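Ticket 3277: Grasp success rate too good to be true
Project: Cositz bin picking, Flerlow lab
Status: Reopened (again)

Reported: the Jestholm grasp scorer claims a 96 per cent success rate over 1000 attempts. We were pleased until somebody watched it work. It counts a pick as good if the gripper stops before it is fully shut, and a finger wedged against the bin wall also stops before it is fully shut. By that measure the wall is our most graspable object.

First fix: raised the force threshold. The wall turns out to be perfectly happy with more force. Reverted.

Second fix: weigh the load at the wrist after the lift. Better, but the cables pull on the wrist too, and in some poses they weigh exactly one block.
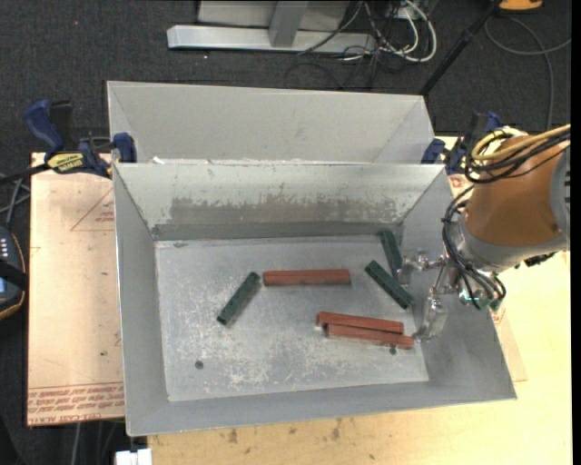
Third fix, suggested by the Altıntaş group: let the arm retreat, then compare the bin before and after. If a block has gone, it counts. If all the blocks have merely been shoved into a corner, it doesn't, however proud the gripper feels.

Rescored the logs with fix 3. Success is now 61 per cent, which I believe and nobody likes. Wall grasps scored as picks: 4, all with red and green blocks overlapping.

To do: rerun the baseline with the same scorer before anyone touches the results table. Leaving this open until then.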